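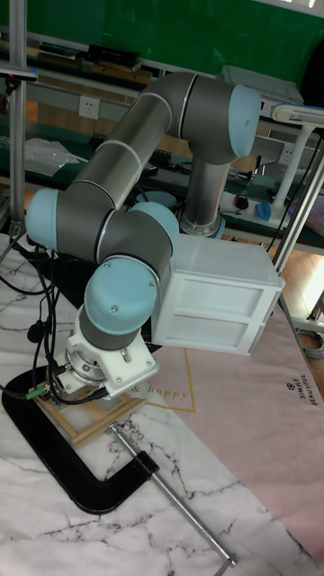 O que se deve fazer primeiro quando um braço robótico fixado à mesa perde a referência de posição?
Cortar o movimento, manter a zona livre e só depois procurar a causa. A vontade de voltar a fazer a referência no mesmo instante é grande, mas se a base se deslocou, a nova referência vai esconder a avaria durante algumas horas e ela volta depois, em pior momento.

Aula 6 – Falhas de fixação e de cablagem em braços de bancada

O caso que vamos estudar aconteceu no laboratório Jalmont, em agosto. O braço executava o ciclo de ensaio que já conhecem da aula anterior: subir, rodar o punho, descer até ao ponto de contacto, parar. No ciclo 139 o controlador Ferix mostrou um aviso de seguimento no eixo 2. O operador confirmou o aviso e continuou. No ciclo 218 apareceu o mesmo aviso, e no ciclo 233 o braço desceu fora do ponto e bateu no tampo. Não houve feridos. Ficou uma marca na mesa e perdeu-se uma tarde de trabalho.

Peço atenção ao intervalo entre o primeiro aviso e o choque. Foi tempo suficiente para parar, e o registo do controlador mostra que o erro crescia de forma regular.

Causa 1: a fixação

Um braço montado num suporte impresso, e este preso com um grampo em C, tem várias superfícies em contacto. Cada uma pode ceder um pouco. O plástico impresso deforma-se sob carga constante, a madeira comprime-se e um tampo liso oferece pouco atrito. No caso Jalmont, o grampo tinha sido apertado na segunda-feira e não foi verificado depois. Quando o fuso perde aperto, a base pode rodar um ângulo muito pequeno, que na ponta do braço se transforma em milímetros.

Convém lembrar que o codificador não vê este movimento. Ele mede o ângulo da junta em relação ao elo anterior e não sabe onde está a mesa. Por isso o controlador pode indicar uma posição correta enquanto a ferramenta está noutro lugar.

Causa 2: o cabo

Na inspeção encontrou-se também um conector meio saído da base. O cabo ficava esticado na posição mais alta e puxava o conector em cada ciclo. Esta segunda causa explica o aviso do eixo 2, que a fixação sozinha não explicaria – um deslocamento da base não produz, em geral, erro de seguimento. Os dois defeitos existiam ao mesmo tempo e o grupo demorou a aceitar isso, porque procurava uma causa única.

Procedimento a seguir no laboratório

Carregar na paragem de emergência e esperar que o braço fique imóvel. Atenção: se o modelo não tem travões, o braço pode cair quando perde a alimentação. É preciso conhecer este ponto antes de ligar.
Desligar a alimentação e anotar o número do ciclo e o texto exato do aviso.
Marcar com lápis a posição do suporte no tampo antes de mexer em qualquer coisa.
Verificar o grampo, depois os parafusos do suporte, depois a flange. O binário de aperto está na ficha Pichon, última página.
Seguir cada cabo com a mão, do conector até à origem, e pôr uma folga onde ele estiver tenso.
Fazer 11 ciclos a velocidade reduzida, sem ferramenta, e comparar com a marca a lápis.

Quem usa a bancada Vornberg deve fazer a verificação do grampo no início de cada sessão e assinar a folha.

Para a próxima aula

Tragam por escrito, numa página, a resposta a este problema: se a base roda 0,5 grau e a ponta da ferramenta está a 400 mm do eixo de rotação, qual é o desvio na ponta? Indiquem também que sensor poderia detetar este desvio e onde o montariam. As folhas entregam-se até sexta-feira, ao meio-dia.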